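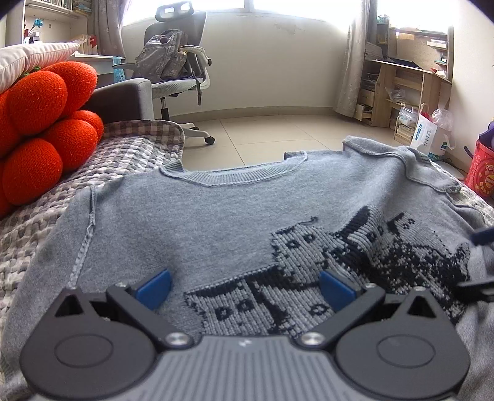
BROSCOMBE – Havau, the knitwear repair and resale shop on the old market street in Broscombe, will spend December folding other people's sweaters. The service is called the Big Fold, and it is open to anyone who owns knitwear and a bed to spread it on.

The idea came from a survey of the shop's own customers last winter. Of the 377 people who replied, 300 admitted that their sweaters live on a chair. The rest were not asked where the chair was.

"People will pay good money for a sweater with a cat on it and then store it like a dishrag," said Sunita Rastogi, who founded Havau and still does most of the darning. "We mend the shoulder, we tie in the loose thread, we send it home, and three weeks later it's back with a sleeve twice as long as the other one. It was on a hanger. It's always on a hanger."

For the Big Fold, a pair of Havau staff will visit a customer's home with a sweater comb, a darning kit and a stack of cotton storage bags made by Declercq. Each piece is laid flat on the bed, front side up, and checked at the collar, cuffs and shoulder seams. Loose ends are worked back in on the spot. Anything that needs more than a few minutes goes back to the shop with a paper tag and, the company says, a kind word.

Sweaters with picture fronts get their own treatment. Havau folds them so that the animals stay on top, where the owner can find them, and keeps the crease away from the faces. Customers have strong views on this, particularly about cats.

Roos Dierckx, head of home visits, wrote the folding guide that staff will leave behind. It runs to 2 pages – the first draft had a chapter on turtlenecks, now available on request.

"I'd like people to fold the arms in first and stop rolling things," said Dierckx. "That's the whole guide, if you're in a hurry."

Visits last up to 3 hours and can be booked at the Havau counter. Washing is not included. Moths will be dealt with separately and without sympathy.

Havau mends, cleans and resells knitwear from its shop in Broscombe. Wool wash for the shop's cleaning service is supplied by Brilitz. Press inquiries should be left at the counter before noon, when the kettle goes on.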